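April, late, kitchen light still on

I can't sleep, so I'm writing this down while I still have the tune in my head. We sang the whole of the Govano round tonight, start to finish, all four parts, and it did not fall over! Not once! I walked home up Dovik Street humming the bass line and nearly missed my own gate.

I should go back a bit. When Tharindu Roy took over the choir after New Year he said we were going to learn everything by ear. No sheet music, no phones on the music stands, no pencils. I was furious for a week. I've read music since I was nine and I was proud of it, and here was this cheerful man in a green cardigan telling me to put my folder under the chair. He'd sing a line, we'd sing it back, he'd sing it again with one note fixed, we'd sing that back. It took us an entire evening to get through sixteen bars. I drove home muttering.

And then somewhere in the third or fourth week I was washing dishes and the alto part came out of my mouth, whole, with the words. I hadn't practiced it. It was just in there! I've sung in choirs since college and I don't think I ever carried a part home like that before. I always left it in the folder.

So tonight. The round is an old one, supposedly from the boat people at Ullura, and it has this funny hitch in the second line where you breathe in what feels like the wrong spot. Basses start, then tenors two bars later, then us, then the sopranos come in over the top of everybody. For weeks it has gone beautifully until the sopranos arrive and then the whole thing turns to soup. We drift, somebody speeds up (me, it's me), the basses lose their place and start laughing.

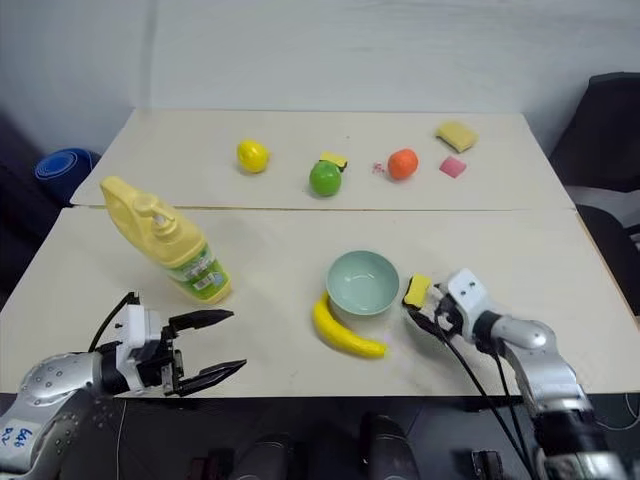

What Tharindu did tonight was make us walk. He had us push the chairs back and go around the room in four loops, one inside the other, each part stepping to its own beat while we sang. I thought it would be a disaster. I'm not a graceful person and the altos were on the second loop in, so we had basses going by on one side and tenors on the other. But your feet won't let you rush! If I hurried I stepped on Marjorie's heel, so I stopped hurrying. By the third time around I could hear the tenors coming toward me and then moving off behind, and when the sopranos came in I knew exactly where they'd land because I could see them coming.

We did it walking, then standing still, then standing still with our eyes shut. The eyes shut one was the best sound I've ever been inside of. I had goosebumps all the way up to my ears. When it ended there was a long quiet and then the radiator knocked and everyone fell apart.

Things to remember from tonight, before I lose them:

The hitch in line two is a breath through the nose, quick, and the vowel before it stays open. He made us sing "away" with the mouth left open at the end and it fixed the pitch on the next note too. No idea why.

Altos are the floor for the sopranos in the last eight bars. I've been treating it like filler. Sing it like it matters, low and steady, and stop swelling on the F.

Listen to the basses for tempo, and leave Tharindu's hands alone. He stopped conducting halfway through and half of us didn't notice.

After the break we had a first go at the Gamage lullaby, and oh, it's lovely. It's only one verse and the tune barely moves, three or four notes back and forth like somebody rocking a chair, and then at the very end it climbs up a fifth and just hangs. I've got the melody but I don't have the alto yet. It crosses under the tenors in a spot I can't find. I tried it on the porch before I came in and got it right once and then wrong five times running. The neighbor's dog had opinions.

The concert is in six weeks. He wants the round to open the second half, with us coming in from the back of the hall, walking. In March I'd have said absolutely not. Tonight I put my name down to lead the alto line in. Me! I'll have to buy shoes that don't squeak.

I called Beth when I got in, even though it was late, and sang her the bass line down the phone and made her hold it while I did the alto over the top. She lost it after four bars and said a word I won't write here, but for those four bars we had it — two sisters in two kitchens three states apart. She says she's going to look for a choir out there. I told her to find one that hides the folders.

Tea's cold. Need to ask Tharindu about that crossing in the lullaby, and bring back the blue scarf I picked up by mistake, and I said I'd bake something for next time. Lemon bars, maybe, or the oat ones if I don't get to the store.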